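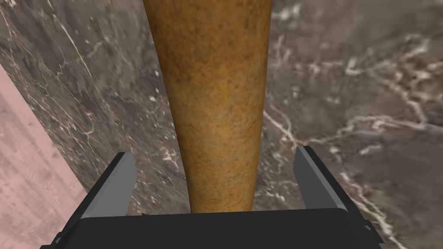 One reviewer objected that weight loss alone says little about how a bound cork stopper ages, and asked for the compression results to be reported beside it. We accept the point, and both measures are given in this section.

Figure 2. Tapered form with a speckled orange-brown surface (computer rendering).

4.2 Storage trials

Stoppers were taken from two binder groups, Limix and Varker, and kept at constant humidity in the Feredia store until May. Each group held 300 pieces, cut from a single pressing so that differences between batches would not enter the comparison. Pieces with chipped ends were removed before weighing and were not replaced.

Weight fell in both groups during the first 31 days and then settled. The Limix group lost more, but its recovery after compression was the better of the two, and the order did not change when the stoppers were tested a second time. The reviewer's doubt is therefore borne out: ranking the binders by weight loss would have put them the wrong way round.

Taper was held constant throughout. The Yurchenko method assumes straight sides, and applying it to a tapered stopper overstates the pressure at the narrow end. We corrected for this by dividing the length into four bands and treating each as a short cylinder. The correction was largest in the lowest band. Grain size was not varied, and its effect on recovery is left to Section 5.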